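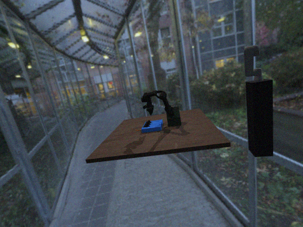 Abb. 7: Simulationsansicht, Arm über der Tischplatte, Greifer ohne Kontakt

7 Probelauf in der Simulation

Dieser Abschnitt gilt für den Selbstbauarm Jundiron in Verbindung mit der Steuersoftware Bindstead. Er setzt voraus, dass der Arm nach Abschnitt 5 montiert und die Steuerplatine nach Abschnitt 6 eingerichtet ist. Die Motorversorgung bleibt bis zum Ende von 7.4 abgeschaltet.

7.1 Voraussetzungen

Rechner mit installierter Bindstead-Umgebung
Ausgefülltes Maßblatt des eigenen Aufbaus (Anhang B)
Konfigurationsdatei aus Abschnitt 6
Messschieber und Stahllineal zum Nachmessen am realen Tisch

Wird der Arm in einer Gemeinschaftswerkstatt betrieben, ist für jeden Tisch eine eigene Szenendatei anzulegen. Szenendateien anderer Nutzer dürfen kopiert, aber nicht überschrieben werden.

7.2 Szene anlegen

1. Bindstead starten und im Menü »Szene« den Eintrag »Neu aus Vorlage« wählen.

2. Vorlage »Tisch, Einzelarm« laden. Die Ansicht zeigt zunächst nur die Tischplatte und den Sockel.

3. Länge, Breite und Dicke der Platte aus dem Maßblatt übertragen. Alle Längen werden in Millimetern eingegeben. Ein Dezimalkomma wird akzeptiert, ein Tausenderpunkt nicht.

4. Sockelposition eintragen. Bezugspunkt ist die Mitte der Sockelunterseite, gemessen von der linken vorderen Tischecke. Beim Standardsockel beträgt die Höhe bis zur ersten Drehachse 119 mm.

5. Arm über »Modell einfügen« auf den Sockel setzen. Der Arm erscheint in der Parkstellung.

6. Objekte einfügen, mit denen gearbeitet werden soll. In Abb. 7 sind das der blaue flache Block und das orangefarbene Teil links daneben. Für erste Versuche genügt ein einzelner Quader.

7. Szene unter eigenem Namen speichern.

Hinweis: Die Umgebung jenseits der Tischplatte dient der Darstellung. Sie geht nicht in die Kollisionsprüfung ein. Wände, Regale oder Lampen, die im realen Aufbau in Reichweite des Arms liegen, müssen als Sperrkörper angelegt werden (siehe 7.3).

Hinweis: Schatten auf der Platte werden aus den Lichtquellen der Szene berechnet. Aus ihnen darf kein Abstand abgelesen werden. Maßgeblich ist allein der Wert »Abstand Greiferspitze« in der Statuszeile.

7.3 Sperrkörper und Arbeitsraum

1. Register »Arbeitsraum« öffnen.

2. Untere Grenze auf die Oberkante der Tischplatte legen. Die Übernahme aus den Plattenmaßen erfolgt über die Schaltfläche »Von Tisch«.

3. Seitliche Grenzen so setzen, dass der Greifer die Plattenkante nicht überfährt. Kabel und Netzteil am realen Tisch berücksichtigen — sie fehlen in der Vorlage.

4. Für jedes feste Hindernis einen Sperrkörper einfügen. Quader reichen in der Regel aus. Die Abmessungen großzügig wählen.

5. »Arbeitsraum prüfen« auslösen. Die Software fährt die Grenzen rechnerisch ab und listet Überschneidungen im Protokollfenster auf.

VORSICHT
Ein leeres Protokoll bedeutet nur, dass die eingegebenen Körper sich nicht überschneiden. Nicht eingegebene Hindernisse erkennt die Software nicht. Vor jedem Betrieb mit Motorspannung ist der reale Arbeitsraum per Augenschein zu prüfen.

7.4 Anfahrt prüfen

1. Geschwindigkeit im Feld »Skalierung« auf 69 % stellen. Bei 100 % werden kurze Berührungen in der Darstellung leicht übersehen.

2. Zielobjekt anklicken und »Anfahrpunkt« wählen. Der Anfahrpunkt liegt oberhalb des Objekts. Der Greifer darf dort noch nichts berühren.

3. Bewegung mit »Schritt« in Einzelschritten ausführen. Nach jedem Schritt die Gelenkwinkel mit den Grenzwerten im Maßblatt vergleichen.

4. Ansicht drehen und die Lage der Greiferspitze zum Objekt von vorn und von der Seite kontrollieren. Aus einer einzelnen Blickrichtung ist nicht sicher zu erkennen, ob die Spitze über oder hinter dem Objekt steht.

5. Liegt die Spitze neben dem Objekt, zuerst die Sockelposition aus 7.2, Schritt 4 nachmessen. Den Anfahrpunkt erst danach korrigieren.

6. Greifer in der Simulation absenken, schließen, anheben. Meldet das Protokoll einen Kontakt mit der Tischplatte, den Greifpunkt anheben und ab Schritt 2 wiederholen.

7. Ablauf speichern.

Hinweis: Objekte mit unebener Oberseite werden in der Grundeinstellung durch einen Hüllquader angenähert. Der gemeldete Abstand bezieht sich dann auf den höchsten Punkt. Genauere Werte liefert die Option »Netzgeometrie«, die Rechenzeit steigt dabei deutlich.

7.5 Übergabe an den realen Arm

1. Arm von Hand in die Parkstellung bringen. Gelenke dabei nicht gegen den Anschlag drücken.

2. Not-Halt-Taster auf Funktion prüfen und in Griffweite ablegen.

3. Motorversorgung einschalten. Während der Referenzfahrt nicht in den Arbeitsraum greifen.

4. Gespeicherten Ablauf laden und zunächst ohne Objekt auf dem Tisch ausführen. Die Skalierung aus 7.4 beibehalten.

5. Endlage am Anfahrpunkt mit dem Stahllineal nachmessen und in das Maßblatt eintragen.

WARNUNG
Quetschgefahr an Ellbogen und Greifer. Lose Ärmel und lange Haare sichern. In der Gemeinschaftswerkstatt den Tisch während des Laufs nicht verlassen, auch nicht bei angehaltenem Programm.

7.6 Störungen

Arm steht in der Ansicht schräg auf dem Sockel: Nullwinkel der ersten Achse fehlt. Konfigurationsdatei neu laden.

Objekt fällt beim Start durch die Platte: Plattendicke ist null oder negativ eingetragen.

Greifer zittert am Anfahrpunkt: Zwei Winkellösungen liegen dicht beieinander. Unter »Kinematik« die Ellbogenlage »oben« fest vorgeben.

Simulation und realer Arm weichen voneinander ab: Sockelbefestigung nachziehen, Maßblatt prüfen, Abschnitt 7.2 ab Schritt 3 wiederholen.

Änderungen an der Vorlage nimmt Apinya Thongdee entgegen, Fehler in der Kinematik bitte mit Protokolldatei an Adalberto Guimarães. Druckteile und Ersatzservos sind über Drostach erhältlich, Teileliste in Anhang C.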